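Unit 6. Secondary packaging and case labeling for shelf-stable foods

18 September 2018

Read this handout before the lab session. It assumes that you have the Unit 3 notes on container closures and do not need the terms "primary pack" and "seal integrity" explained again.

## 1. Scope

Shelf-stable food is usually bought by the case. The jar, pouch or carton holds the product, but the unit that is quoted, ordered, counted and claimed against is the case. Most disputes between a packer and a wholesale buyer come down to one of the following:

- the case count differs from the order
- the case label and the unit label carry different lot codes
- the case was crushed in storage or transit
- the remaining shelf life on arrival is shorter than agreed

Product defects are a separate matter and are covered in Unit 7.

## 2. Levels of packaging

**Primary.** In direct contact with the food. Pouches of cooked lentils, jars of sauce, cartons of broth.

**Secondary.** Holds a fixed number of primary packs. Normally a corrugated case, a tray with film, or a display box that the store opens and puts on the shelf as it is.

**Tertiary.** Pallet, stretch film, corner boards and slip sheets.

A buyer may ask for a change at one level without seeing its effect on the others. A wider pouch may still fit the case but leave less headspace. A taller case may stack one layer fewer on the pallet, and the freight cost per unit goes up even though the product price has not moved. Always recalculate all three levels after a change to any one of them.

## 3. Choosing a case

The case has to carry the load above it for the full storage period. Board strength measured on a fresh sample is higher than the strength available in a warehouse. Three factors reduce it:

1. Humidity. Corrugated board takes up moisture from the air and softens.
2. Time under load. A case that holds a given weight for a day may fail under the same weight after several weeks.
3. Stacking pattern. Column stacks use the corners, where the case is strongest. Interlocked stacks are more stable but place corners over side panels.

Rigid primary packs such as glass jars share the load with the case. Pouches do not, and the board has to carry nearly all of it. For this reason a case specification written for jars should never be copied to a pouch line without a new compression test.

Hand holes make a case easier to lift and also weaken the panel they are cut in. If they are specified, state their size and position on the drawing and test the case with the holes already cut. Printing has a smaller effect, but heavy ink coverage over a large area can crush the flutes slightly - ask the board supplier for values taken from printed stock.

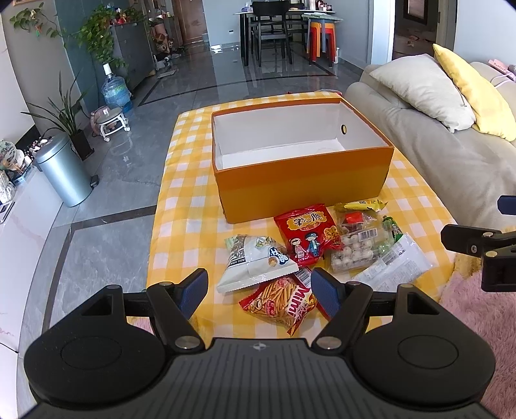
## 4. The case label

Each case carries a label on two adjacent sides. Minimum content for this course:

| Field | Notes |
|---|---|
| Product name | Same wording as the unit label |
| Units per case | Whole number |
| Net weight per unit | Same unit of measure as the unit label |
| Lot code | Identical to the lot code on every pack inside |
| Best-by date | Month written as a word |
| Storage conditions | Short form, such as "Store dry" |
| Packer or importer | Name and place |

Two lots should not be mixed in one case. If a part-filled case is left at the end of a run, it is either sold as a part case with its own label or held back. Filling it from the next lot saves one case and makes a clean recall impossible.

Writing the month as a word avoids the most common date error in cross-border orders, where day and month are read in the wrong order.

## 5. Worked case: Vorcombe to Grivville

Vorcombe packs ready-to-eat bean stew in pouches. Grivville, a wholesale buyer, places an order for 2000 cases for delivery in May. The terms are:

- 6 pouches per case
- one lot code per case
- no more than 3 lots in the whole shipment
- cases column-stacked, with corner boards

At receiving, Grivville counts 2000 cases but finds a fourth lot code. The cases with the fourth code are labeled correctly and the product is within date. Vorcombe argues that nothing is wrong with the goods. Grivville argues that the lot limit was a written term and that its warehouse system has to be set up for each lot by hand.

Both statements are correct. The contract did not say what would happen if the limit was passed, so the parties had to negotiate after delivery, when the buyer already held the stock. A workable clause would name a fixed handling charge per extra lot, or allow the buyer to refuse those cases only.

A second point came up during the same check. The order form was numbered 2429, but the packing list used Vorcombe's own reference. Matching the two took longer than the count. The buyer's order number should appear on the packing list, the invoice and the pallet label.

## 6. Receiving checks

Carry out the checks in this order.

1. Compare the pallet labels with the packing list before film is removed.
2. Look for leaning stacks, wet board and crushed corners. Record the pallet position of each damaged case.
3. Count the cases.
4. Open the sample cases. Count the units and compare each unit lot code with the case label.
5. Check the shortest best-by date against the agreed minimum.
6. Sign the delivery note, with any damage written on it. A claim made after a clean signature is hard to support.

Damaged cases with sound contents can often be repacked. The new case must carry the original lot code and best-by date, and the repack has to be logged.

## 7. Exercise for the lab session

Takagi sells rice porridge in cartons and wants to move to pouches of the same net weight. Prulico supplies the present case and offers to keep the same outer size and board grade.

Prepare one page covering:

- which parts of the present case specification can be kept
- which tests need to be repeated, and on what samples
- what changes on the case label
- what the buyer needs to be told before the first pouch order ships

Show the pallet calculation for both formats. Use the pallet dimensions given in Unit 3 and state any assumption about headspace.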